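**Black clothes going grey and bobbly — what am I doing wrong?**

posted by Adero

I've got more black in my wardrobe than any other colour and it all looks tired within a few months. My tops go a sort of washed-out charcoal, and anything fluffy picks up every bit of lint in the drum. I moved flat in April and I think it's got worse since then, so maybe the water's harder here? I checked the water company's page and it says 298 mg/l, which means very little to me.

At the moment I do one big mixed wash at 40, ordinary powder, a good slosh of softener, then everything goes over the airer in the front room (it gets the sun all afternoon). Jeans go in with the rest. I've tried one of those dye sachets and it did help, but only for a few washes, and I'd sooner not keep paying for them.
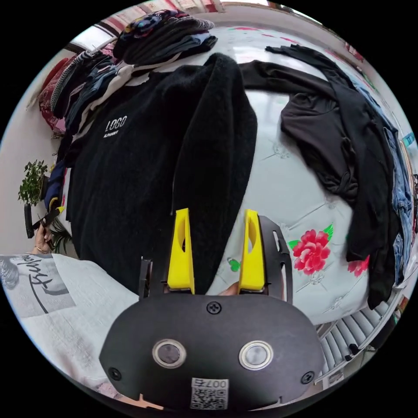
What I'd really like is a routine I can stick to without doing six tiny loads a week. Is it worth buying the special liquid for darks? And is there any saving a jumper that's already gone bobbly, or is that it?

---

**Hsiu-ying Tse**

298 is hard water, so yes, that'll be part of it! Powder doesn't always dissolve well in hard water on a short or cool wash, and the leftover bits sit on dark fabric and make it look grey. Before you buy any more dye, try this: put one of the sad tops through a rinse on its own with no detergent at all and see how it dries. Mine came up loads better and I'd been ready to bin it.

After that I'd switch to a liquid for darks (own-brand is fine, I've never noticed a difference) and wash at 30, everything inside out. Check the dose for hard water on the back of the bottle, as it's usually a bit more than you'd think. Leave the softener out for a month too — it can leave a film, and lint seems to love it.

Jeans I'd do separately, or save them up with other heavy things. Denim is rough and it rubs against knits the whole way through the cycle, so that may be where a lot of your bobbling comes from. Zips done up as well.

For the jumper, get a battery fabric shaver. Lay it flat on something firm, pull it gently tight and go in little circles. Don't press! I did one cardigan in 15 minutes with a cup of tea going. It won't look new but you'd happily wear it out of the house.

And move the airer out of the sun if you can. That's fading things as well.

---

**Kao**

Vinegar in the softener drawer. Been doing it for 11 years.

---

**Lelivley**

Agree with most of what Hsiu-ying said, but I'd go easy on the vinegar. My machine's handbook says not to use it because of the rubber seals, so have a look at yours first.

The other thing is don't stuff the drum. You want a hand's width at the top or nothing rinses properly. I do darks once a week on the gentle cycle, and fluffy knits go in a zip-up mesh bag, up to three in each. The bags were a few quid and they've outlasted two washing machines.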